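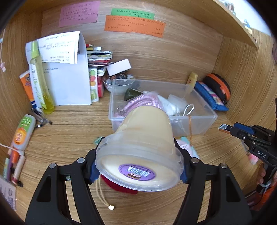

Claims that machines can now tidy a home rest mostly on short, well-chosen trials. Valtel reports 3,000 grasps without saying how many ended with the object put away. Our own desk task is less kind. In Figure 3 one gripper has an upside-down tub between two curved fingers and the other has a small USB flash drive, while the clear box between pens, notes and booklets is already a jumble. Holding either object tells us little about knowing where it belongs. We set 48 desk layouts, and the Quan planner finished 30 of them. We would not call that tidying yet.

Figure 3. Desk-tidying task, two grippers.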